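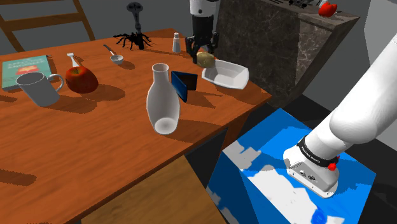

Milagros Ibarra
January, 7:40 a.m.

Okay friends, a few of you asked how the sewer scope went on the little house in Pleneck, so I'm putting it all in one thread before I head to work.

First thing – the scope wasn't part of the regular inspection. I assumed it was (I really did!) and only caught it when I read the agreement the night before. Adding it cost me $315, and I said yes before I could talk myself out of it.

The house went up when that whole side of town still used clay pipe, and my inspector, Iñaki Peñalver, told me he sees roots in those lines all the time. He let me stand next to him and watch the screen the whole way, which was very kind considering how many questions I ask.

The line looked fine for a good long stretch. Then at 48 feet there they were, a whole beard of roots coming in at a joint, right under the neighbor's big maple. He found 2 more joints starting to shift closer to the street.

So now I have the video and a written report, and my agent has sent both to the sellers. We're asking them to fix the bad joint before closing or take the cost off the price. I'll tell you what they say as soon as I hear.

If you're buying anything older over here or out toward Drornen, please ask about the sewer line when you book. And ask if you get to keep the video!

Comments

jo_in_drornen: We skipped ours and had to dig up the driveway the first winter. Good for you.

T. Alder: Did he go in through a cleanout or pull the toilet?

Milagros Ibarra: Cleanout, by the back steps – we had to move a planter to get to it.

Last updated: January, 9:15 p.m.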